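Handout 4 – Files, formats and why old documents do not open

Course: Everyday Computing, Past and Present
Teacher: Iona Laing
Please read this before Wednesday. Sections 3 and 5 are the ones we will use in class.

## 1. What a file is

A file is a row of bytes with a name. The computer does not know if these bytes are a letter, a drawing or a song. Some program has to know it, and this program learns it from one of two places: the ending of the name (for example .txt or .bmp), or the first few bytes of the content, which we call the *signature*.

Many students believe that changing the ending changes the file. It does not. If you rename letter.doc to letter.txt, the bytes stay the same as before, and your text editor will show a few readable sentences between a lot of strange signs. Try it at home with a copy, never with your only version.

## 2. Text is also a format

We often say "plain text" as if it had no format. But each letter must be stored as a number, and people did not always agree on the numbers. The old ASCII table has 128 places. This is enough for English and for very few other languages. In the 1980s and 1990s every company made its own longer table, called a *code page*, and put the accented letters in different positions.

My first language has several accented letters, and I still have school essays in which all of them have turned into box-drawing lines. The essays are not damaged. They were written with one table and I am reading them with another one.

Today most programs use Unicode, usually stored as UTF-8. Two points to remember:

- An ASCII file is already a correct UTF-8 file. Nothing has to be done with it.
- A file from an old code page is usually **not** correct UTF-8. You must tell the program which table was used, or make a guess and look at the result.

Line endings are the other small trouble. DOS and Windows put two characters at the end of a line, Unix systems put one, and the classic Macintosh put one also, but a different one. If a whole document appears as one very long line, look for this first.

## 3. Word processors and the Praltmont case

We will work with a set of documents made in Praltmont, a word processor which was sold with home computers and then disappeared together with its company. Angus MacKinnon gave us his disks, and from them we have 138 documents that copied without read errors.

The format was never published. However, we can learn much from the outside:

1. Open one document in a hex editor. The text begins at byte 1224 in every file we looked at.
2. Everything before this position is the header. It holds the printer name, the margins and the date of the last save.
3. Bold and underline are marked inside the text with single control bytes, one to switch on and the same one to switch off.
4. After the text comes a block which we do not understand yet. Calum Niven thinks it is the undo history. I am less sure – it is also there in documents that have only one line. 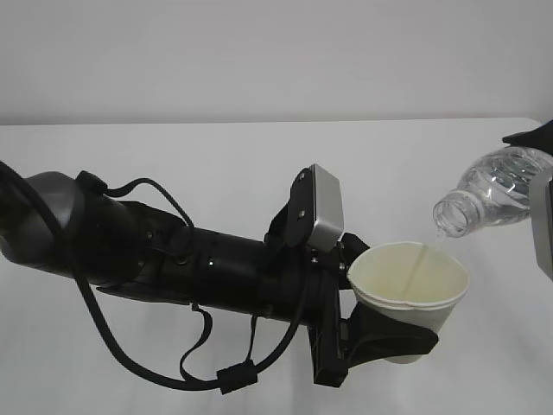
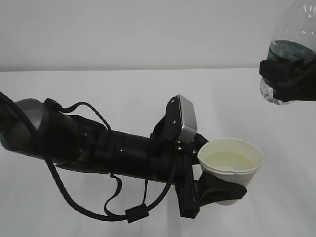
## 4. Compression, in short

There are two families. **Lossless** compression gives back every byte as it was, and it is used for programs, text and archives. **Lossy** compression removes details which a person will probably not notice, and it is used for photos, music and video.

A simple lossless method is run-length encoding. Instead of storing the same value twenty times, we store "twenty" and then the value. It works very well for a drawing with big areas of one color and quite badly for a photograph. Some early image formats used it exactly for this reason: the pictures of that time were mostly drawings.

Please do not save a lossy picture again and again. Every save throws away a little more. Keep the first version in one folder and make your changes on a copy.

## 5. Three ways to open an old document

**Conversion.** You use a program that reads the old format and writes a new one. This is fast and good for many files at once. The danger is silent loss: the converter skips what it does not know and tells you nothing. For Praltmont we use a small tool called Borkesix. It keeps the text and the bold marks, but footnotes are lost.

**Emulation.** You run the old program on a simulated old machine. You see the document as the writer saw it, with the correct page breaks. It is slower, and you need the original program and sometimes also the original fonts.

**Reading by hand.** You take the bytes and find the text yourself. It sounds hard, but for a short letter it can take less time than installing anything.

Isla Hepburn asked last time which way is the best. It depends on what you want to keep. For a recipe, the words are enough. For a poem or a poster, the layout is part of the work and I would choose emulation.

## 6. Homework

- Take one Praltmont document from the shared folder and open it in all three ways. Write down what is missing in each.
- Find the byte that marks underline. Give its value in hexadecimal.
- File number 2515 has a wrong ending. Say what kind of file it is and how you know it.
- Optional: look at the unknown block in two short documents and compare them.

One page is enough. Send it to Heather Galbraith as plain text, in UTF-8, with your name in the first line.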